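Filed under: Opinion / Home & Table

In Praise of the Dish Rack

My wife and I moved into the apartment on Flelton Street in January, and for the first time in our married life we had a kitchen without a dishwasher. I had plans to fix that. I measured the gap beside the stove, I got a price from the people at Grerau (2,049 dollars, with the plumbing), and I carried the paper around in my coat pocket for weeks, the way you carry a letter you haven't quite decided to answer.

What I bought in the end was a wooden rack for the plates, and I have become a bit of a bore on the subject, so I may as well be a bore in print.

Now, I know the case for the machine. My brother-in-law makes it every time he visits. It saves water, it saves the evening, it hides the mess behind a door. All true, and if I had four children and a job with night shifts I would have signed the paper the same day. But there are two of us, we own maybe a shelf and a half of dishes, and I found that what I had been calling "doing the dishes" was mostly moving them from one place to another. You load, you wait, you unload, you stack them in a cupboard, and the next day you open the cupboard and start again.

A rack cuts out most of that. The plates stand up on their edges, each one in its own slot, and you can take out the one you want without lifting the five on top of it. Ours live there all the time now. The cupboard they used to fill holds the rice, the lentils and a waffle iron we have used twice.

I feel much the same about the mug tree, which I used to think of as a thing grandmothers had. Mine did have one – it stood by the window in her kitchen in Lemley, and the chipped green mug always hung on the lowest peg, where we children could reach it. I haven't found a better way of keeping mugs within reach, and I have tried hooks, trays and one very wobbly shelf.

There is something to be said for plain wood, too. It is quiet when you set a plate down on it at six in the morning and somebody else is asleep. It does get stained, and you do have to let it dry, and my friend Damián Jaramillo tells me I should oil mine far more often than I do. He is right about that, as he usually is about anything with a grain. 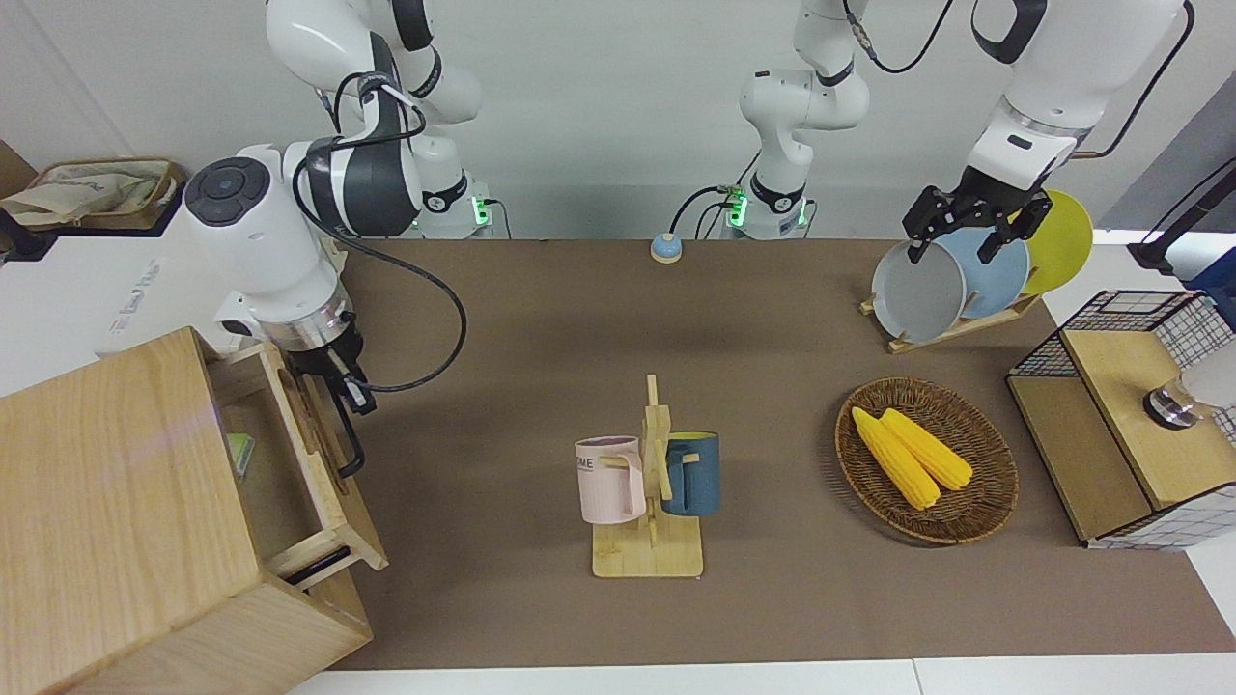
A gray plate at the wooden rack, with the mug tree on the mat and a drawer left open.

I would even put in a word for the small drawer that sits out on the table, the kind that ends up holding a packet of something, a stub of pencil, the rubber bands off the asparagus. Magazines would like us to sort all that. I say let one drawer be a muddle, so long as it is a shallow one and you can see to the bottom of it.

The paper from Grerau is still in the coat. I came across it last night looking for my gloves, read it over standing in the hall, and put it back. Then I went and washed two bowls and a saucepan, and my wife dried the saucepan, which doesn't fit in the rack and never will.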